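Home | Table Games | Manuals | Spare Cubes | Contact

Zedmont Stacking Cubes: Owner's Guide
Section 3: Your First Stack

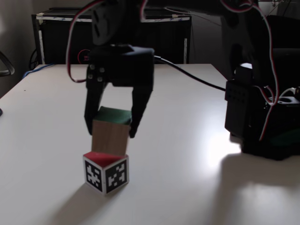
Fig. 3. Green-topped wooden cube over the red-topped marker cube.

Stacking one cube on another is a skill most people believe they mastered at age two. Please read this section anyway.

3.1 Choosing a surface

1. Pick a table that is flat and doesn't wobble. A pale top is best, as the black-and-white markers are easier to read against it.
2. Wipe away crumbs. One grain of sugar will tip a tall stack, usually late on a Friday.
3. Set your lamp before you set your cubes. Moving it afterward moves every shadow, and you will swear the cube moved too.

NOTE: A patch of glare on the table is harmless. Glare across a marker is another matter. Turn the cube until the pattern reads clearly.

3.2 Placing the lower cube

4. Put the marker cube down with its red face up.
5. Turn it so that a corner points toward you and you can see two patterned sides.
6. Let go of it. Beginners tend to hover.

3.3 Placing the upper cube

7. Hold the wooden cube by two opposite sides, green face up. Keep everything out from underneath it.
8. Bring it straight down until it is just above the red face.
9. Check for tilt. A slight lean is normal at this point and should be gone before release.
10. Lower until the faces meet, then open your grip evenly on both sides. Opening one side first is called "the Weidemann" in our workshop, after the man who still does it.

CAUTION: Don't press down to "set" the stack. Wood does not click.

CAUTION: Don't sand the marker cube to improve the fit. Replacement marker cubes are part no. 466. We sell more of them than we should.

3.4 If the stack falls

Go back to step 4. For leaning, see Section 5. For despair, see a friend.

Comments (3)

tisus_fan: Did step 10 wrong 40 times. Now I feel bad for Weidemann.

Iraklis Liapis: Is the green face supposed to be oiled? Mine came very dry and the August heat isn't helping.

Grunercombe Library: Our kids skipped straight to 3.4.

Contact Zedmont | Copyright Zedmont, all rights reserved | Back to top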